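4.2 Évaluation du kit de préhension Prumimano sur la tâche de rangement

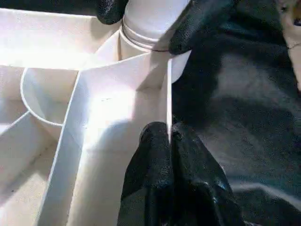 Figure 3. Main à trois doigts gainés de noir au contact d'un récipient cylindrique blanc et d'une cloison du bac compartimenté ; vue de la caméra de poignet.

Le kit Prumimano, distribué par la société Goltier, comprend la main, la caméra de poignet, un jeu de gaines de rechange et une licence logicielle d'un an. Nous l'avons évalué tel qu'il est livré, sans modifier les paramètres de force proposés par défaut. Le protocole reprend celui d'Economou, avec deux différences : le bac n'est pas fixé au plan de travail, et l'opérateur ne corrige pas la pose initiale de la main.

La tâche consiste à saisir un récipient placé dans un bac à compartiments, à le soulever, puis à le reposer dans le même compartiment. Nous avons effectué 300 essais avec les gaines neuves et 200 essais avec les gaines déjà usées par la première série. Un essai est compté comme réussi si le récipient est reposé debout et si le bac reste à l'intérieur de la zone marquée.

La difficulté principale vient des cloisons. Elles sont minces et leur hauteur laisse peu de place pour le doigt inférieur. Comme le montre la figure 3, ce doigt peut appuyer contre une cloison verticale pendant que les deux autres touchent le récipient. Le logiciel du kit ne distingue pas ces deux types de contact et additionne les efforts mesurés, ce qui peut conduire à une estimation trop élevée de la force de prise. La notice conseille dans ce cas de réduire l'ouverture de la main, mais elle ne donne pas de valeur.

Le matériau blanc du bac pose un second problème. Sous un éclairage fort, une partie de la surface est saturée dans l'image et les bords des compartiments y deviennent difficiles à détecter. Nous avons gardé l'exposition automatique du fabricant pour toutes les séries. Les 645 images annotées à la main sont déposées avec le code dans l'archive Dronwood.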